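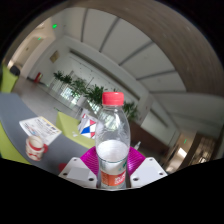
The woman who runs the third floor at Mirard will not be named in a piece about mugs. She has to work with these people, she says, and some of them feel strongly about mugs. Her job title has the word "workplace" in it twice. What she does, by her own account, is order things, move things and find out whose things they are.

We talked in the Gremness office, at the blue-grey table with the lime-green seating round it, which appears on the floor plan as Collaboration Area 2. It has never been called that by anyone who has sat in it. It's the pond.

"It was the green," she says. "The brochure said 'fresh'. I remember looking at the sample, a little square the size of a beer mat, and thinking yes, that's cheerful. Then they delivered enough of it to be seen from the car park."

The supplier was Ostrowski, who also did the screens, and who offered a charcoal alternative that she now thinks about on the bus. Still, she has come round to the green. It doesn't show biscuit. People give directions by it. And it gets used, which is more than can be said for the Jisari room, with its long table and its door that closes, where the lights go out if you sit still and listen to somebody.

Her real subject is what gets left behind. She sees the pond as a sort of tidal feature. In the morning it is bare, and by lunch it has collected whatever the floor has let go of: printouts, mugs, a charger, the drinks people carried to a meeting and then forgot they were drinking.

"Water bottles are the worst," she says. "A mug has an owner. You can look at a mug and have a pretty good guess. A bottle with a red cap and a bit of water in the bottom belongs to the whole building. I can't throw it away, in case somebody's coming back for it, and they're never coming back for it."

How much water makes it worth saving is a point on which she has a policy. Half full or better, it stays until the end of the day. Below that it goes down the sink and the bottle goes in the recycling. She had this printed on a card once, and the card was left on the table with a coffee ring on it, so she went back to carrying the policy in her head.

The cream mug with the red handle is a different matter. It has a red band under the rim and something like a bow on the side, and she speaks of it with a respect she doesn't extend to the rest of the cupboard. It came out of a Christmas box one November and has never gone back in. She has washed it more often than she has washed anything of her own.

"Everybody likes it. It's got a proper handle, you can get your hand round it. We've got 40 white ones that match and they'll walk past every single one to see if that one's free. I bought those white ones. I chose them. I had a meeting about them."

I ask whether she has considered buying more like it. She gives me a look that I take to mean the budget.

Paper is easier, in her view, though there is more of it. Anything printed and left on the table goes into a tray by the copier and stays for 10 days. She doesn't read it. She concedes that she has read some of it. There was a quotation for a garden shed that went through several drafts, and she was sorry when it stopped coming.

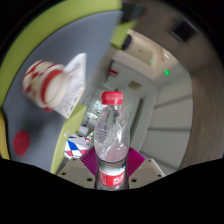

Do the screens make any difference to the noise?

They take the edge off. You still hear people talking on the far side, but it's hard to follow the words, and phone calls are much less of a nuisance than they were.

She was against the screens to begin with. The old arrangement was open on every side, and she could stand at her desk and see at a glance what had been abandoned. Then the sales team moved up from the floor below, bringing their voices with them, and the soft grey panels arrived with their lime-green edging to match the seats. Ostrowski's fitters took a morning over it. Her own contribution was to ask for them to be turned round, as the first attempt had walled in the fire extinguisher.

What she hadn't expected was that people would start sticking things on them. A fabric panel, it seems, is an invitation. There have been notes, a menu and a drawing of a duck, which she left up for longer than policy allows on the grounds that it suited the name.

She has a round of the floor that she does 3 times a day, with a tray. I went with her for the last of them. It's brisk work. She picks up, sniffs, decides. A mug with tea in it gets a hand laid against the side, like a forehead, and if it's still warm it is left where it is. Chairs go in. Blinds are evened up, though she says that's for her own sake.

Back at the pond I got my things together, and she watched me do it with professional interest. I had reached the lift when she came after me, holding my pen.

"You'd be surprised who does it," she said, and put it in my hand, and went to see about the dishwasher.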